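ODPORT, 2020-07-17

Stulilberg Publishes Its Rules for Robot Arms in Shared Offices, and Says Most "Office Safe" Labels Mean Very Little

Stulilberg, the workplace testing firm, today released its first set of working rules for robot arms used at ordinary desks. The document runs to 14 pages and is free to download. It does not come with a badge, a seal or a sticker for the box, and the firm has no plans to sell one.

The rules were written after the firm read through the safety claims that come with desk-height arms. In its view, too many of them rest on a test done on a clean bench with one trained operator and good light. That tells a buyer how the arm behaves on a clean bench. An office has cables, partitions, keyboards, somebody's lunch, and people who have their own work to do and are not watching the arm.

"A label that says 'safe around people' should say which people, how close, and doing what," the firm writes in the introduction. "If the maker can't answer that in a paragraph, we would treat the label as decoration."
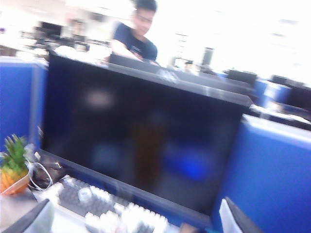 The Stulilberg rules ask for four things before an arm is switched on near a desk in use. The first is a written reach limit, marked on the furniture and set in the software, and the two have to match. The second is a stop control within arm's length of every seat inside that limit, including seats on the far side of a partition or a monitor. The third is a speed cap that applies to the wrist and the gripper together, as many arms are rated at the wrist only. The fourth is a named person on each shift who can refuse a run without having to give a reason.

Camera-guided arms get a section of their own. The firm is blunt about them. A wrist camera moving fast enough to blur what it sees should not be counted as a safety device during that move, whatever the brochure says. Either the arm slows down or something else has to do the watching. Stulilberg also asks that any site recording from a wrist camera tell everyone who sits in view, in writing, before the first run. A notice taped to the door does not count.

The rules were tried out over two rounds in open-plan space. The log for both rounds covers 700 runs, and 266 of them broke at least one rule. Most of those were dull: a reach limit that had been changed in software and never re-marked on the desk, or a stop button buried behind a chair. Stulilberg does not claim these figures say anything about offices in general. It is publishing them because it thinks vendors should publish theirs.

Arnix, which supplies control software for small arms, has agreed to print the reach limit and the real speed cap on the first screen of its next version, due in November. Stulilberg welcomes this and will check it. An earlier promise along the same lines, from the Sầm gripper project, is still waiting on a test report, and the rules say so in a footnote.

The firm is equally doubtful about its own paper. A rule book doesn't stop an arm. Sites that already keep a checklist and don't read it will get little from a longer one, and the last page says that a site unable to staff the named-person rule should leave the arm off during office hours.

Comments on the first edition are open to anyone. The firm will print objections next to the rule they object to, including the ones it disagrees with.

About Stulilberg: Stulilberg tests equipment used in offices and light workshops. It takes no payment from makers of the products it tests.

Comments (3)

deskrow4
The wrist versus gripper speed thing is real. Ours is rated at the wrist and the fingertips move a good deal faster when it swings. Took us a month to get a straight number from the vendor.

M. in facilities
Fine, but who pays for a stop button at every seat? We have roughly 1,000 desks. I'd like to see a cost page in the second edition.

plainbolt
266 out of 700 and they call it dull. I'd have led with that.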